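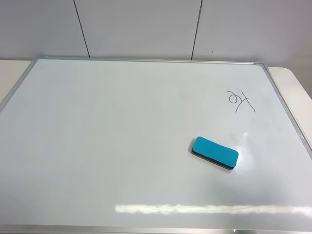
One shift lead at the Drakville site told us that the only thing anyone read on the board was the lunch order, and that the rest was there for visitors. We heard versions of this remark at all 4 sites, usually from the person whose job it was to keep the board up to date.

Figure 3. A whiteboard with a thin aluminum frame.

4.2 What gets written and what gets read

Over the study period we logged 2435 handover notes, of which 1037 were written on a shared board and the remainder in the Trornuvow log. Board notes were short and often lacked a verb. Log notes were long, had plenty of verbs, and were opened by the incoming shift less often than their authors believed. At Sikora, 134 notes consisted of the single word "same." Asked what it referred to, staff pointed us to the previous note, which in many cases also said "same."

Gruketti, which had banned boards in March, did no better. Its staff moved to paper slips taped to the door, a channel our coding scheme had not foreseen and which we added late, with some grumbling. We treat slips as board notes in the tables that follow. Readers who object to this choice will find the two split out in Appendix B, where the difference is small and points in the direction that suits us least.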